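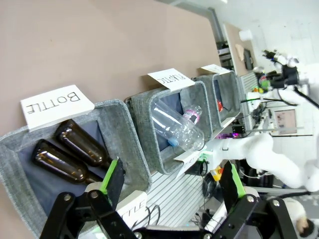

Wrist cam, left arm. Bottle, plastic and can bins.

Recycling sorter, two arms, shared shop. Can pickup question

Page 1 of 1

marwan_d
Posted Sunday, 7:40 pm

Been at this since May in the Damlow shop. Two white arms, one at each end of a tan table, three gray felt bins along the front. Job is to take glass, plastic and cans off the table and put each in the right bin. The cards are marker on white card stock and are for the humans. The software goes by bin position.

Log stands at 339 picks. Glass is fine. Plastic is fine if the cap is on. Of the misses, 19 were cans, nearly all of them crushed. The fingers close, the can rolls a half turn, and I end up holding it by a corner. Anybody solved this without a suction cup?

sbitar
Posted Sunday, 8:02 pm

What are you closing with, force limit or fixed width? And what are the pads? I had the same roll on mine until I slowed the last part of the close.

marwan_d
Posted Sunday, 8:15 pm

Fixed width. Pads are the green ones, Pustora, soft. Control is a Nassar board running my own scripts. I can do a force limit but the reading is noisy at the low end.

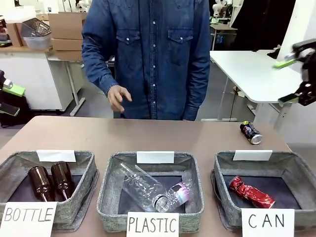

Red can in its bin, blue one still on the table.

Side camera for that one. The blue can is lying down with its end toward the front right, and the right arm has to come in over it from the table edge. I get two approach angles before the elbow complains.

ruba_h
Posted Sunday, 8:31 pm

Fixed width is your problem. A crushed can has no fixed width. Go to force, filter the reading, accept that it's slow.

Also, why felt bins? They sag. A hard tote would give you a rim you can trust for the drop height.

marwan_d
Posted Sunday, 8:44 pm

Felt because glass dropped in a hard tote breaks. Tried it. One bottle, and a long time with the shop vac.

ruba_h
Posted Sunday, 8:50 pm

Then lower the drop. You're releasing too high if it breaks. I have a line of hard totes and 1418 drops logged with no broken glass.

ok_hee
Posted Sunday, 9:12 pm

I'm with Marwan on the felt. Ruba, your totes are on the floor and your arm comes straight down. He's reaching across to bins on the front of the table, so he can't get the wrist low without hitting the rim. Different layout.

On the cans, pick the yaw from the long side of the blob and always grip across it. I quit trying to be clever about which end was up.

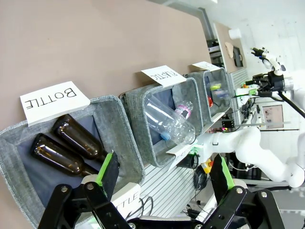
The other thing I'd check is whether the wrist camera is calibrated with the arm tilted. I did mine with the wrist square to the table, and it was off by a finger's width once the arm leaned over. Bottles hid the error. Cans didn't.

marwan_d
Posted Sunday, 9:20 pm

Calibrated square. Will redo it tilted.

sbitar
Posted Sunday, 9:41 pm

Do the tilt one first and change nothing else. If you change the close and the calibration on the same night you won't know which one did it. I keep a page in Jotley with one line per change, date and pick count.

ruba_h
Posted Sunday, 9:47 pm

I'd still do force first. Calibration won't stop a can from rolling.

ok_hee
Posted Sunday, 9:53 pm

It will if it's rolling because one finger touches early.

shadi_s
Posted Sunday, 10:26 pm 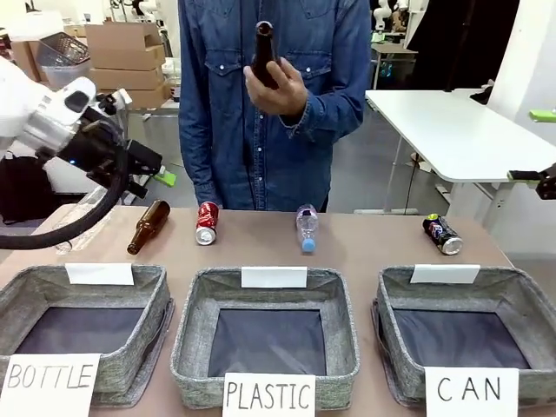 Test order matters more than either fix, in my opinion. I share the shop with Marwan and we were resetting the table by hand any old way, so no two runs could be compared. Pick one layout and stick to it. My vote is for a mix, with a brown bottle at the left, then the red can, then the clear plastic bottle, then the crushed blue can at the right, and the bins empty before each start. That keeps a crushed can at the right end, which is the hard reach. Run the same four until the number stops moving, then shuffle.

marwan_d
Posted Sunday, 10:38 pm

OK. Fixed layout, tilt calibration, then force limit if the cans still roll. I'll put tape marks on the table. My last 249 picks were all on mixed layouts so I'm starting the count over.

ruba_h
Posted Sunday, 10:41 pm

Post the raw force trace when you get there. I have a filter you can copy.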